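We use cookies to remember your settings and count visits. Accept all | Manage choices

Bench Rules Working Group – minutes of the May meeting

14 comments | Share

I took the minutes again, so you get them my way, meaning a bit long and with my own opinions left in (shout in the comments if I got you wrong!). We started at 3 in the afternoon with eight of us in the room and the Prornik people on the phone for the first half. Last month's minutes went through with one change. It should have said "stop button within reach of the operator's chair," and I had written "within sight." Big difference, sorry.

1. Where we are with the rule book

The draft is now on its third round. Rimeck sent comments on nearly every page, which I was a little grumpy about until I read them, and most are good. Their main point is that our rules for two-arm table work were lifted straight from the old single-arm sheet, and you can tell. The old sheet says "keep the arm's area clear." Fine with one arm. With two arms sharing a tabletop, each one is in the other one's area most of the day, so the sentence means nothing at all.

We went around on this for a good half hour. Ciobanu wants a painted line down the middle of the table that neither arm crosses without a logged handover. I said that would kill any task where the parts sit in the middle, and the block letters are exactly that kind of task.
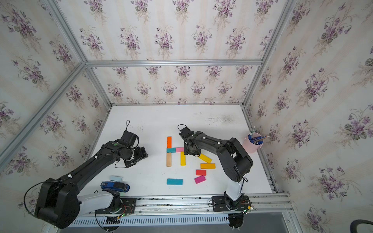

What we settled on is a shared zone. Either arm may enter it, but only one may be closing its gripper in there at any moment, and the other one holds still or backs off until the grip is done. Prornik asked if "holds still" allows a slow drift. We said no, still means still. I'm to write that up in words a new starter can follow on the first morning.

Agreed: shared zone wording goes into section 2, replacing the "keep clear" line.

2. Things that live on the table

This was the item I was dreading and it turned out fairly lively! The question is what counts as clutter and what counts as part of the setup. Some of us like a completely bare top apart from the task parts. Others (me included) think a tool that only ever works on a bare table hasn't shown us much, and that a stapler or a cup of pens belongs there as long as everyone knows about it.

So we have a compromise, and I think it's a decent one:

– Anything on the table that isn't a task part gets written on the setup sheet before the arms are powered.
– Listed items stay put for the whole session. If one gets bumped, stop, note it, then put it back.
– No open drinks, no glass, no blades. Prornik wanted scissors on the list of allowed items and lost the vote.
– Tall things go to a back corner, out of the normal sweep of both arms.

Rimeck wanted a height limit as well. We picked 70 millimeters for anything in the front half of the table and left the back corners alone for now. I don't love picking a number in a meeting, but we had to start somewhere and it can move.

3. Cables

Short one. Cable loops at the wrist need enough slack for the full turn and not so much that they can brush the parts. We've all seen a loop drag something. The check is done by hand with the power off, both arms, every morning, and initialed. Wires down by the base mounts get looked at on the same round. Flolier offered us their cable checklist and I have said yes please – it's one page and ours is four.

4. When is a piece "placed"?

Prornik dropped off the call here, so they will need to read this bit with care. We have been scoring the letter task in two ways at two sites, and the numbers can't be compared. One site counts a block as placed when it touches down. The other waits for the gripper to open and move away. I was firmly in the second camp and I'm pleased to say I won.

New wording: a piece is placed when the gripper has let go, has backed off, and the piece has stayed where it was left. A letter that looks finished while an arm is still holding a block over the table gets no score yet. Spare blocks lying nearby don't count against you unless they touch the letter.

We also talked about who calls it. The operator calls it out loud and the second person writes it down. Same person doing both is out, even on quiet days. (I know, I know. I've done it too.)

Ciobanu has about 700 logged runs under the old scoring and asked if they all have to be redone. No. They get marked "old rule" and stay out of any comparison.

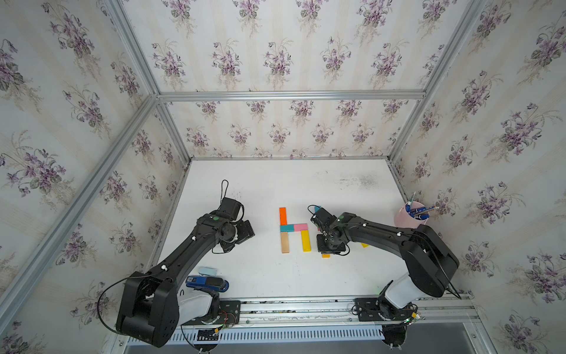

5. Actions

– Me: write up the shared zone and the "placed" wording, send both around before the next meeting.
– Rimeck: try the 70 millimeter limit on their own tables and tell us what it breaks.
– Flolier: send the one-page cable checklist.
– Ciobanu: mark the old runs.
– Prornik: read item 4 and reply in writing, even if the reply is just "fine."

6. Anything else

The setup sheet needs a bigger box for notes, everyone is writing up the margins. I'll redo it. There was also a request to start earlier next time, which split the room, so we're staying at 3 for now.

Next meeting is in June, same room. Bring your marked-up copy of section 2, please, I won't be printing spares.

Get these minutes by email: sign up for our newsletter. Unsubscribe at any time.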